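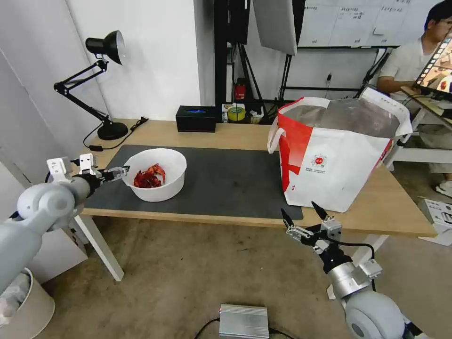 Packing Up the Takeout, January Gallery

Welcome back to our little gallery, and thank you for all the kind notes about the soup pictures! This month we stayed with food but turned to the bags it travels in, which is a subject I could happily go on about for an entire evening (ask Ljubica Lazarević, who has heard most of it over dinner). I have always been fond of a sturdy bag with a good wide mouth and a pair of handles, and I suppose I've kept far too many of them in the hall closet over the years.

The bag and the bowl
A round white plastic bowl and a big red-and-white bag with a silvery, foil-like lining, the kind that always makes me think of picnics and long drives home with supper on the back seat. I do love the red pieces against all that white, and the dark gray mat sets them off so nicely.

Over the top
The bowl held above the open bag, tipped a little, with its reddish-orange food gathered at the bottom. I'm partial to those red diagonal stripes, and to the small round logo on the front, even if the print under it is too tiny for my eyes! 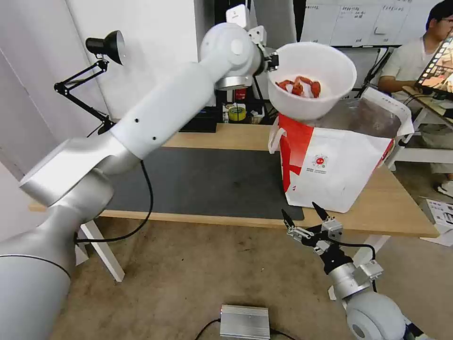 Coming up next
Azra Stoyanova has promised us her bread baskets, old ones and new ones both, and I can hardly wait to see them. If you have a favorite lunch bag or a dented cake tin you'd like to share, please send it along with a line or two about where it came from.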